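Guest Desk, Room 8 – Nirnham House

Gallery by Rizwan Swati

Room 8 is the smallest of the Nirnham rooms and the only one with its desk built into an alcove. We repainted the alcove in November and kept the pale wood top. Two bottles of water stand at the back, with a bottle of something darker over to the left.
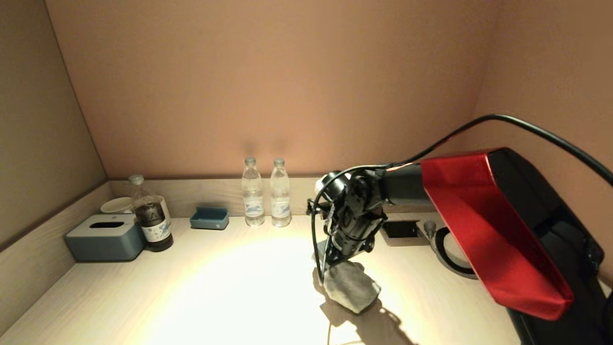

The water is free and is replaced every morning. If you need more, there is a case on the landing by the linen closet. Please don't take bottles from other rooms. Cups stay on the desk and are washed with the room. For a kettle, ask downstairs – we have four and they go out in the order people ask.

The tissue box sits at the left end. Its lid has a dark oval opening, and it is the same family of blue as the little tray beside the bottles.

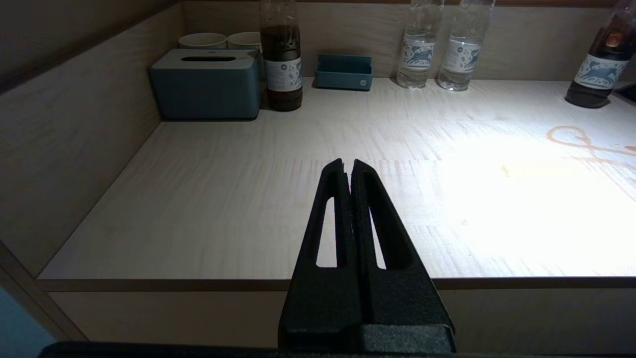
We tried a desk lamp and a phone stand at first and took both away, as guests wanted the space for a laptop and papers. The outlet is set into the desk top. Chargers can be borrowed from the office, and the Ernham rooms upstairs share the same supply.

The small blue tray stays at the back, by the ledge. Keys, rings and earbuds can go in it. The top gets bright light toward the middle, and there is a faint orange-brown mark in the wood-grain surface on the right side.
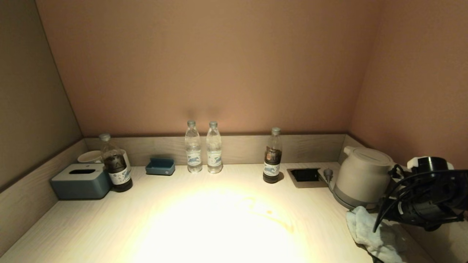 Page last changed: April 22, 2021

Please wipe up spills soon after they happen and use a coaster for hot drinks. To book Room 8, call the office on extension 2859. Checkout for all rooms is 10:50.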